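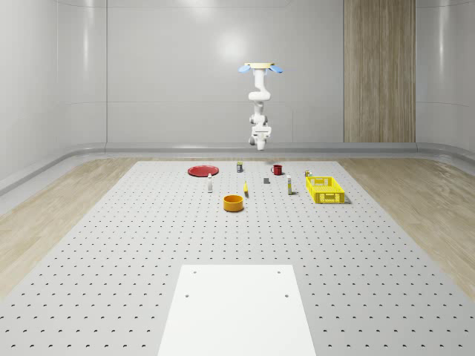
Siham Obeidat does not like to choose a gripper from a catalog. "The catalog tells you the force and the stroke," she says. "It doesn't tell you what happens with a mug handle."

She works at Skevari, where she and Tsutomu Sakai spent April comparing two grippers in simulation before the company ordered any hardware. One is the short-finger model they call Skultent. The other, Prosteck, has longer and softer fingers. The arm stayed the same for both, hanging from a mount over the table, and so did the controller.

I asked why they hang the arm. Sakai answered that the customer has little floor space, and then he added a second reason. "From above, all the mistakes are in the fingers. When the arm stands on the side, you can blame the elbow."

Each gripper made 140 attempts, divided between household things such as a plate, a bowl, bottles and cans. The plate was the hardest for both. "It is flat and it has only a small rim," Obeidat says. "Skultent came down straight and pushed it. We changed the approach angle five times." The longer fingers did better there, but with the tall bottle they closed too slowly, and the bottle fell in 24 attempts.

Does she believe these falls? "Half," she says, and laughs. The friction values were measured by their colleague Zaid Khasawneh on real objects, but he measured them dry and clean. In a kitchen nothing stays so. Sakai is more worried about the soft fingers, which the simulator treats as a chain of stiff pieces. He thinks the result for Prosteck is maybe too kind.

They also disagree about the controller. Obeidat wanted to tune it separately for each gripper. Sakai refused, and for the first round he won. "If you tune for each one, you compare the two people who tuned," he says. She still thinks the slow closing of Prosteck is a setting and could be corrected in one afternoon.

For the moment they prefer Skultent for bottles and cans, and they have no answer for the plate. The next round will use the same objects with new positions, and Obeidat will be allowed to change the closing speed. Sakai has asked to see the numbers before she does it.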